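About Niren Needle Works

Niren makes curved needles for hand and machine use. The firm was started in Zalinham by Marcelle Perrin, an upholsterer's toolmaker, and moved to its present site at Anville when the first workshop became too small. It employs 14 people. Eugénie Marty runs production and Ildikó Fodor is responsible for inspection.

Most of our output goes to bookbinders, sailmakers, saddlers and surgical training suppliers. Wire is bought in coil, cut, pointed, bent and then heat treated. Bending before hardening keeps the curve even – the final radius is checked against a steel gauge. 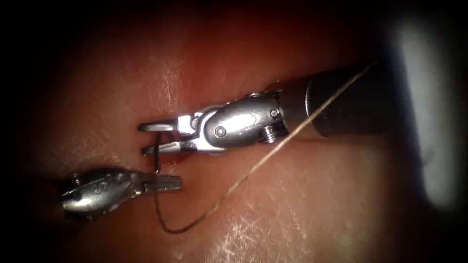
Curved needle at the instrument jaws.

Each batch is sampled for point shape, stiffness and surface finish. Needles outside tolerance are scrapped and the batch is checked again in full. Records are kept for 8 years and can be supplied on request.

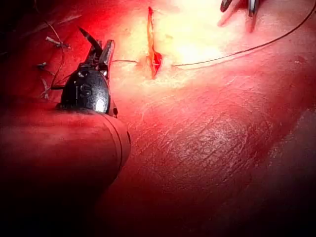
Orders and samples

The minimum order is 70 needles of one pattern. Drawings for special patterns should be sent to Solène Huet, with the wire diameter and radius marked in millimetres. Quotations take 2 working days. The works closes for stocktaking in December.

Contact | © Niren Needle Works, Anville | Back to top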